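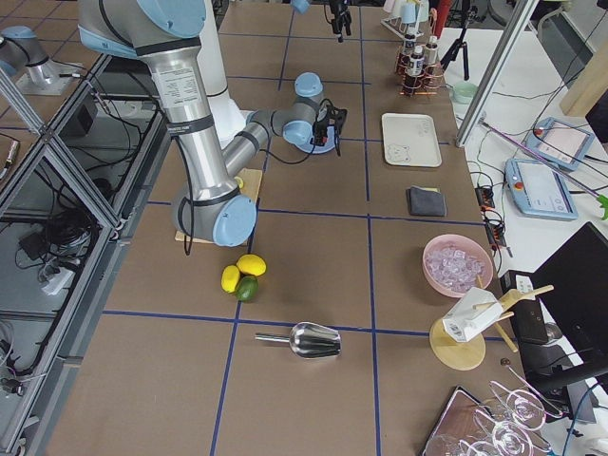 Notes from the September meeting of the Drisness drinks stall group

Present: me (Nighat Kakakhel, taking notes again because I had the pen), Xuân Tạ in the chair, and the usual Ornard Street lot. We started at half past six and I'd say we were properly going by quarter to seven, once everyone had stopped talking about the parking.

1. Last time's notes
Agreed, with one correction from Xuân. The stall is going to be in the Tanui Hall, by the side door, and I had written the front door. Sorry!

2. Money
We've got 1,615 pounds in the pot. The hall wants its deposit before the end of the month and Xuân is sorting that. We talked about aiming for 2,000 by the end of the season and I think we can get there if the weather is even half kind to us, but nobody wanted it written down as a promise, so it's written down as a hope.

3. What goes on the table
This took up most of the evening (I enjoyed it, I can't speak for the rest). We went through the things for the stall and mostly agreed as we went along.

Lemons and limes: yes to both. I like having them out in front of the wooden board where people can see them, yellow and green together, it looks cheerful and you don't need much of a sign. Xuân would like more limes than last year. We ran out of limes by three in the afternoon and then had to do everything with lemon, and there were comments.

Ice: the lavender ice cubes are staying. There was a long discussion about whether people find them odd and I said they are the prettiest thing we have, especially in the pink bowl, and I'm minuting that I said so. Plain ice as well for anyone who'd rather. The steel scoop is to be used for all of it, please, and no dipping cups straight into the bowl, which we have asked before.

Little bottles: we keep the copper-coloured wire rack for these. It holds three of the small dark bottles, and that's plenty to have out at once. Spares can go in a box under the table. Could whoever fills up the rack turn the labels to face the front?

Cups: the white ones, in the clear rack, at the back. It was suggested we go over to glasses. Not popular, mainly on account of the washing up.

Tray: the off-white one with the little animal face in the corner. I've been calling it a bear, Xuân says cat, and we didn't settle it. It's for carrying orders over to the seats and it isn't to be used for change.

Cloths: one dark grey cloth folded on the table at all times, the rest in the bag. Dark grey is very forgiving and I'd like to get a couple more the same if anyone sees them.

4. Prices
Left as they were. We'll look again after the Kanosier weekend, when we'll have a better idea of what the lemons are costing us.

5. Setting up
Doors open at ten, so we need people there from nine. Put the ice out last. Xuân has offered to do the fruit shopping the evening before and I'm doing cups and cloths. We still need somebody for the ice on the morning itself, and somebody with a car, and it would be lovely if that was the same person!

6. Leaflets
Thirty printed, all gone. Another batch was agreed, with the side door on it this time.

7. Anything else
A question about straws (paper, and only if asked for). A question about cake, which went on a bit and is being brought back next time with some actual prices. Thank you to whoever brought the ginger biscuits.

To do
Xuân: hall deposit, limes, lemons
Nighat: cups, cloths, new leaflets, type this up
Everyone: have a think about the ice

Finished at ten past eight. Next meeting same place, same time, and please bring your own mug.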